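Ticket 2000-34: Table top, bay 2 — panels out of level, cup rocks and creeps
Queue: Furniture and Fixtures
Site: Varport, second floor
Opened by: Marlene Peixoto
Assigned to: Grustley Fit-Out, bench team
Priority: Normal
Status: Pending customer confirmation

Problem as reported

The large white table in bay 2 was reassembled in March after the floor was recoated. A cup set down near the middle of the table now rocks. A pen laid across the center seam rolls toward the left side. The user also reports a ridge at the cross seam that can be felt with a fingernail. No ridge was noted before the move.

No damage to the top was reported. The user asked whether the panels need to be replaced.

Environment

Top: white, matte, in panels, butt-jointed. One seam runs up the middle to the foot of the aluminum post. A second seam crosses it in the lower half.
Frame: Pearce steel underframe, adjustable feet, threaded.
Fixings: cam plates under each panel edge, Porkus pattern, hex drive.
Floor: recoated concrete, falls slightly toward the window.
Load: back bench stands beyond the far edge and is not fixed to the table.

Entry 1 — first response

Asked the reporter to confirm three points before a visit was booked.

1. Does the table move when pushed at a corner? Answer: yes, front left corner, small movement.
2. Is the ridge along the full cross seam or part of it? Answer: left of the middle seam only.
3. Were all fixings refitted after the move? Answer: not known. The crew left a bag with two cam plates in it on the windowsill.

The third answer is probably the fault, or half of it. The front left foot accounts for the rest. Told the reporter to keep the bag and not to tighten anything from below. Cam plates of this pattern will pull a panel down unevenly if one side is taken up first.

Entry 2 — remote checks

Reporter laid a 30 inch straightedge across the middle seam at the front, center and back of the table.

Front: light visible under the straightedge, left side.
Center: light visible under the straightedge, left side, less than at front.
Back, near the post: no light.

The left panel is low at the front and correct at the back. The post end is therefore a good reference and should be left alone. The post foot was not loosened during the move, according to the reporter, and there is no reason to loosen it now.

Reporter asked if the seam could be filled. Advised against it. Filler in a butt joint on this top shows gray within a few weeks and makes the panels hard to separate later.

Entry 3 — site visit, Thursday

Cleared the table surface. 

Findings:

Front left foot was not in contact with the floor. The lock nut had been run down against the frame before the foot was set, so the foot looked tight when it was not carrying anything.

Two cam plates missing under the left panel, next to the cross seam. These match the two in the bag.

Panel edges sound. No swelling or chips at the seams. The few tiny dark specks on the surface do not stand proud and cannot be felt.

Work done:

1. Backed off the front left lock nut. Ran the foot down until it took load, then locked it.
2. Checked level in both directions from the post end forward. Trimmed the front right foot by a quarter turn.
3. Slackened the remaining cam plates under the left panel.
4. Refitted the two missing plates. Hand tight only at this stage.
5. Took up all plates in two passes, working from the post end to the front, alternating sides of the seam.
6. Repeated the straightedge check. No light at front, center or back.
7. Ran a fingernail over the cross seam, both directions. Joint can be felt as a line. No step.
8. Wiped the surface with a damp cloth and put a cup on the left side for the standing check.

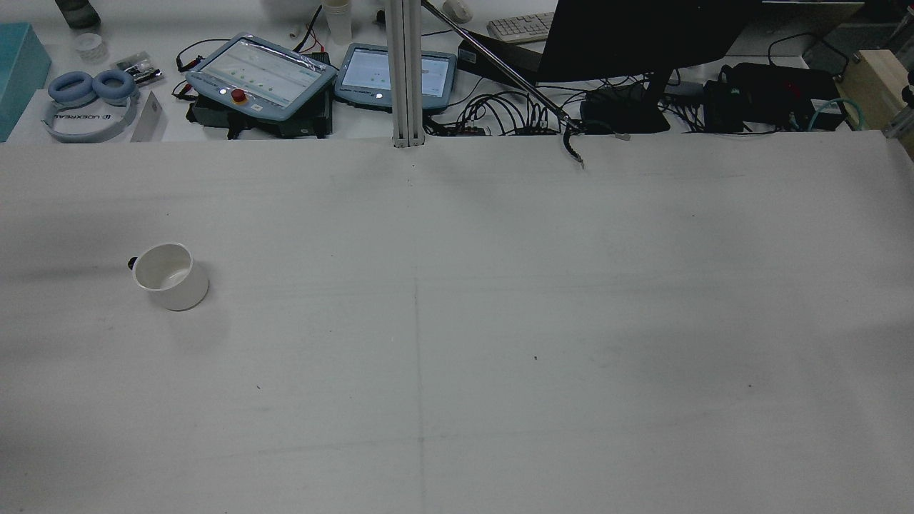
Entry 4 — results

Cup check, left side: pass. No rock when pressed on opposite sides of the rim. Position marked with a pencil tick and read again after 30 minutes. No creep.

Pen check, center seam: pass. Pen stays where it is laid.

Corner push: pass on all four corners.

Seam lines remain visible as thin gray lines. This is normal for the top and is not a defect. Light smudges did not lift fully with water. A mild dish soap solution can be tried. Do not use abrasive pads on the matte finish.

Entry 5 — reply from reporter

Marlene Peixoto confirms that the table no longer moves and asks whether the same check should be made on the table in bay 3, which was moved by the same crew. Yes. Look for a foot that turns freely by hand with the lock nut tight. If one is found, open a new ticket and quote this one. Please do not add it here — the parts record is kept per table.

Panel replacement request: declined, not needed.

Root cause

Foot locked before loading, plus two cam plates left out at reassembly.

Follow-up

Recheck lock nuts after two weeks of normal use. New floor coating can take a slight set under the feet. A half turn or less is expected. More than that, reopen this ticket.

Parts used: none. Plates refitted from bag on site.
Spare hex key left in the top drawer of the supply cabinet, bay 2.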